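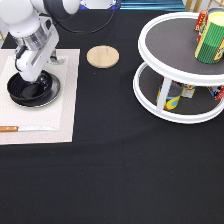 Minutes taken by Puspita Siregar
Posted under: Meetings, October

Fovwood Supper Club, table and supplies meeting
Started at 7:10 p.m. in the back room. Ended at 8:55 p.m., later than planned, for reasons that will become clear under item 3.

Minutes of the last meeting

Approved with one correction. The September minutes said the group "agreed" to buy new tableware for the long room. The group agreed to look at prices. Jonus said this was the same thing. It was recorded that it is not.

1. Table setting for the winter suppers

Ginting presented the setting proposed for the winter suppers: black tablecloth, cream woven placemat, dark gray plate with the black bowl on top of it, and a wooden coaster off to the right of the mat. The claim made for it was that it looks "finished" and that guests will linger. No evidence was offered that guests linger because of a tablecloth. Last winter they lingered because the soup was late.

Discussion of the black tablecloth took longer than it should have. Points raised:

It creases. There is a fold across the middle of the one on the sample table, and Ginting was asked whether all of them would look like that. He said a warm iron would deal with it. Asked who would be ironing, he said this could be settled later. The minutes note that ironing has been settled later every year.

Black shows flour, salt and bread crumbs. Jonus disagreed and said that white shows everything else. Both statements were accepted.

Black bowl, dark plate, black cloth. Two members said they would not be able to find the edge of the plate in candlelight. Ginting pointed to the glossy rim. The two members were not persuaded by the rim.

The cream placemat was generally liked. It is the largest light thing in the setting and it does most of the work. It was asked how a woven mat gets clean after beet soup. Ginting had been told that it wipes down. I asked by whom he had been told, and the answer was the shop.

Agreed: placemats yes. Tablecloths on trial for one supper only, with a proper look afterward.

2. Knives

The sample setting has the knife lying crosswise at the bottom of the placemat, handle to the left and point to the right. Jonus defended this as relaxed. Several members felt it looked like somebody had put it down to answer the phone. The traditional place, upright to the right of the plate, was proposed and seconded.

There was then a separate objection to the knives themselves. They have wooden handles, and the dishwasher in the kitchen is not kind to wood. We lost most of a set that way before. Ginting said these could be washed by hand. See item 1 on ironing.

Agreed: knives go to the right of the plate. No decision on whether to buy more with wooden handles. Puspita to ask the kitchen crew what they are really willing to wash by hand, and to write the answer down.

3. The two-tier turntable

This item was down for 5 minutes.

The proposal is one white two-tier turntable per table, to hold seasonings, packets and anything else that now gets passed hand to hand. The round trays have raised rims and dark gray liners, and the lower tray is larger than the upper one. For the sample table the upper tier was given a tall green-striped canister with a pale yellow top and a red and yellow box.

In favor (Ginting, Jonus): less reaching, fewer sleeves in the soup, and everything goes back to the cupboard in one trip. The gray liners should keep things from sliding.

Against (Destik, and to be fair the person writing this): the upper tier puts a tall canister at just the height of the face of whoever is sitting opposite. People come to these suppers to talk. Destik also said that a turntable on a long table serves the people in the middle and teases the ones at the ends, and that anyone who has eaten with children knows what happens to a thing that spins.

Jonus asked whether we could use the lower tier alone. Ginting said the tiers are joined by the center post and he did not think it came apart. He had not tried. He was invited to try, and said he would prefer to do that at home.

Destik then asked what the turntable was solving. A tray has been passed around at every supper so far and the only complaint on record is from the year it was passed in both directions. Ginting said that was one complaint too many. Discussion went on from there — at some length — and I have not written all of it down.

Agreed: 4 in favor of a trial, 2 against. One turntable only, on the table by the door, at the same supper as the tablecloths. Tall canisters to go on the lower tier if they fit.

4. Coasters

The plain round wooden coaster was passed without argument, which surprised everyone. Destik asked only that it be kept well clear of the placemat so that glasses don't end up half on and half off.

5. Cost

Ginting's total for the full list, covering cloths, mats, bowls, plates, knives, coasters and turntables, is 1,630. I asked if that included delivery. He will find out. I also asked if it included spares, given our record with bowls. It does not.

Jonus felt the figure was reasonable for something that will last 10 years. The current plates were described in the same words when we bought them.

Agreed: nothing is to be ordered until after the trial supper. Ginting to bring a second price from somewhere other than the first shop, with delivery and spares shown on separate lines.

6. Other business

The cupboard door still sticks. Jonus says it does not stick if you lift it. Left as it is.

Destik asked that sample items be put away after meetings and not left out for the morning group to use. Agreed.

Next meeting: after the trial supper, same room, 7 p.m. Bring your notes on the tablecloth.

P.S.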